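Astedside Rugby Club — pre-season safety checklist with comments
Ground: Flondwood Road
Checked by: Adom Agyeman
Read and agreed by: Akosua Quaye
Published 8 November 2019, replaces the July version

I have made this checklist for the team managers and also for visiting clubs who ask us what we control before a match. The words in capitals are the result. My comments come after. If something is marked OPEN, please do not think that it is done.

PART A — PITCH

A1. Surface free from stones, glass and holes
OK. I walked the pitch in lines from one touchline to the other. Two small holes near the far 22 were filled with soil and sand. They must be pressed down again after heavy rain.

A2. Post pads fixed and thick enough
OK WITH COMMENT. The pads at the road end are good. At the river end one strap is old and the buckle slips when you pull it strongly. It holds for now, but the referee should look at it before each match. New straps are ordered from Tiwari.

A3. Distance from touchline to barrier
OK on the stand side. On the car park side the rope had moved inwards, and I put it back on its marks. Spectators lean on this rope and it comes nearer during the game, so the home manager must look at it again at half-time.

A4. Corner flags
OK. All flags are of the bending type. The old stiff poles are taken away from the store. Please do not bring them back for training.

A5. Floodlights
OPEN. One lamp on the second mast goes off after it becomes warm. Evening contact training stays on the near half until it is repaired.

PART B — CLUBHOUSE AND KITCHEN

B1. Exits not blocked
OK. The tackle bags were standing before the side door in July. Now they have their place under the stairs, and the door opens fully.

B2. Kitchen surfaces and equipment
OK. Cloths and towels are not to be kept on any cooking appliance when it is in use. The person who opens the kitchen on match day looks at this first, before the urn is filled. 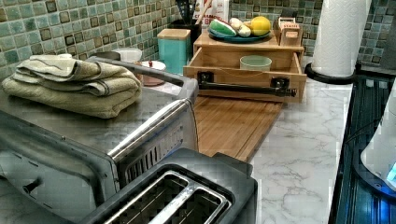 Item B2: folded towels on top of the toaster oven.

B3. Fire blanket and extinguisher
OK. Both are in date. The sign above the extinguisher was missing one screw and hung down, now it is straight.

B4. Showers
OK WITH COMMENT. The water temperature is correct, but the drain in the away room is slow. With 18 players using it one after another, the floor gets a layer of water and people slip. Rubber mats are put down until the plumber has come.

PART C — MEDICAL

C1. First aid bag complete
OK. Contents compared with the list inside the lid. Tape was low and I have filled it up. Whoever takes the last roll should write it on the sheet and not only tell somebody in the bar.

C2. Stretcher
OK. It was opened, loaded and carried by 4 persons from the centre spot to the gate. The straps are dry and without cuts.

C3. Ambulance access
OK WITH COMMENT. The gate key is on the hook by the medical room. On the last home day a supporter's car was parked across the gate for most of the first half. Cones are now placed there before the car park opens.

C4. Head injury procedure known by all coaches
OPEN. Eight coaches must read the card and sign it. Two signatures are missing, both from the junior section. Akosua will meet them at the next training.
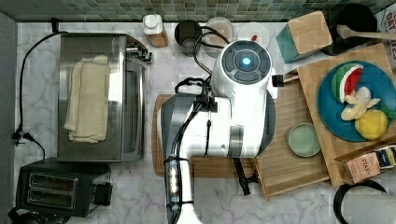
Can a player with a suspected concussion go back on if he feels fine after ten minutes?
He stays off for the rest of the day, also when he feels fine, and he needs to be cleared before he trains with contact again.

PART D — EQUIPMENT

D1. Scrum machine
OK WITH COMMENT. Pads are tight and the brake works. The paint on the left rail has come off and there was a sharp edge — I have filed it, but please feel with a glove before use.

D2. Tackle shields
OK. Three shields had open seams and are put aside for sewing. They are marked with red tape. Do not use them, even when we are short.

D3. Boots and studs
The referee does this on match day, but I ask the managers to look the evening before. At the match against Nasevness we lost time because two forwards had worn studs and had to borrow boots.

PART E — FAMILY AND SPECTATOR AREA

E1. Stand seats and steps
OK. The stand has 397 seats. One broken seat in the back row is closed with tape. The handrail was loose at the bottom and is now bolted.

E2. Small children's corner
OK. Toys are looked over for open seams and loose parts, same as the shields. Hard balls are not allowed in there.

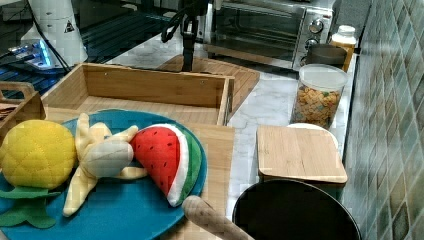 Item E2: plush fruit on the blue plate, with the open box behind.

E3. Distance between children's corner and tea counter
OK. Hot drinks are carried out by the other side.

STILL OPEN
A5 lamp on second mast — Adom
B4 slow drain — plumber is asked
C4 two signatures — Akosua

Corrections to this list go to Adom Agyeman, in writing please, with the item number.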